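Cushion compact vs loose powder for oily skin?
Started by bonnie_olmedo, August

bonnie_olmedo
Right, need opinions before I spend money. Oily T-zone, dry cheeks, the usual nightmare. Been on the Soler loose powder for years and it's fine but it gets everywhere, black jumpers ruined. Tempted by the Gandomus cushion everyone's going on about. Is it any good past lunchtime or do I look like a glazed doughnut by 3pm?

tinted_and_tired
Doughnut. Sorry. Lovely for the first two hours, then my nose ate it. Gorgeous on my sister though, dry as a cracker.

Emiliano Vidal
Disagree with the above. It lasts if you set it. One thin layer, wait, then powder down the middle of the face only. People pile it on and then blame the compact. I do wedding make up in Bulevville and used it all through August on very shiny grooms, held till the cake.

tinted_and_tired
If I need powder on top anyway whats the point of the cushion? She's trying to get AWAY from powder.

Emiliano Vidal
A pressed one. In a compact. With a mirror. No jumpers harmed.

marrowfat
Which shade are you bonnie? They run pink. I'm usually a light neutral and the light neutral made me look like I'd been slapped. Went one darker and yellower and it's OK, not great. Shade range is poor full stop, they've no business charging what they do.

bonnie_olmedo
Light-medium, olive-ish? Nothing ever matches. Soler is translucent so I never had to think about it.

marrowfat
Then don't order online. Go and get swatched. Jaw not hand, and go outside to look at it, the lights in those shops are criminal.

kohl_and_the_gang
Zurwood do a mattifying primer that sorted mine. Tiny tube, use less than you think. Pilled horribly with my SPF until I started leaving ten minutes between them. Now no powder at all most days, just blotting papers in my bag.

tinted_and_tired
Seconding the primer. Not the pore one in the jar tho, that's basically candle wax

Emiliano Vidal
The jar one is good on texture! Sides of the nose, tapped in, not rubbed. Nobody reads the leaflet.

tinted_and_tired
I read the leaflet. Candle wax.

kohl_and_the_gang
Ha. Also check if the refill's included, mine came with one and my mate's didn't, same shop. Might be an old batch thing.

bonnie_olmedo
OK so — swatch in person, one darker, primer tube not jar, pressed powder down the middle. That's three products to replace one pot of powder. Starting to see why I've stuck with it.

marrowfat
Or decant the Soler into a sifter pot with a proper lid and stop shaking it over yourself in your work clothes. Free.

bonnie_olmedo
rude but fair. Will report back after the weekend, going to try the primer under the old powder first. Cushion can wait for payday.

kohl_and_the_gang
Payday update please, I want to know about the shade. And for anyone else drowning in half used compacts, sort them before you buy more. Mine used to live in one heap on the bathroom shelf and I bought the same blusher twice. A deep drawer beats a shelf any day, even a plain grey metal filing cabinet one like this, pulled right out so you can see to the back corner, where there's just a little yellow box with fruit on the top. Lipsticks on their ends, powders flat, anything that smells of crayons in the bin.

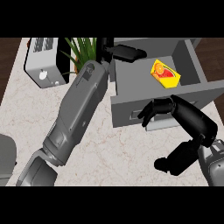
Last updated: August, 9.04pm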